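Nernthorpe council adopts revised scoop rule for bulk food counters

May 2022

Shops selling dry goods from open bins in Nernthorpe will have to keep a separate scoop for each product under a revised food handling code adopted by the town council. The code takes effect in August and applies to grocery stores, market stalls and farm shops that sell flour, grains, pulses, nuts or dried fruit by weight.

The previous code, written when the town had only a handful of bulk counters, allowed one utensil to be shared between bins of the same product class. A retailer could use a single scoop for all flours, for instance, provided it was wiped between sales. The council's environmental health office found that the wording left wheat, rye and chickpea flour in one class and gave inspectors no basis for action when allergens were carried from one bin to another.

Under the new text, product class is dropped as a test. Each bin must have its own scoop, stored either in a holder attached to the bin or in the product with the handle clear of the surface. Handles must be long enough that the user's hand does not touch the food. Scoops must be made of stainless steel or a food-grade plastic, with no cracks, rolled seams or wooden parts.

"The old rule was about cleanliness in a general sense," said Ifor Sayce, who drafted the revision for the environmental health office. "Wiping a scoop with a dry cloth will remove most of what you can see. It does not deal with residue in a seam, and a small amount of residue matters to a customer with a nut allergy."
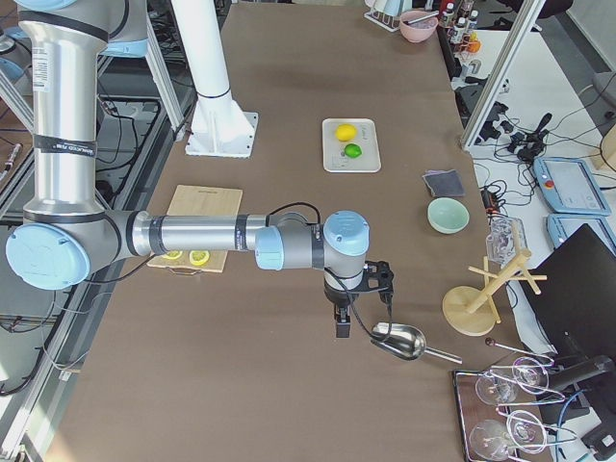
A stainless-steel scoop with a long, thin handle.

The office inspected 235 bins before submitting its draft. Inspectors recorded the utensil in use, its material and how it was stored. Shared scoops were the most frequent finding, followed by utensils left on top of closed lids. The full results are attached to the council papers as an appendix.

Cleaning intervals have also been changed. A scoop used for nuts, seeds or any product containing gluten must be washed in hot water with detergent at the end of each trading day. Scoops used for other dry goods may be washed every 2 days, or sooner if visibly soiled. A written cleaning record must be kept on the premises and shown to an inspector on request.

Panagiotis Zervas, who runs the Hegyi grocery, told the council that the purchase cost was modest but that washing would be harder to manage. His shop has one sink in the back room, which is also used for produce. The council agreed that utensils may be washed at another registered premises if they are carried in a closed container.

A proposal from Arwel Bowen to exempt stalls with fewer than four bins was not adopted. Stallholders will instead be allowed to sell from pre-filled bags without keeping a cleaning record.

Breaches will be handled by written notice on first inspection. A fixed penalty of $100 applies if the same fault is found on a return visit. Copies of the code are available from the environmental health office.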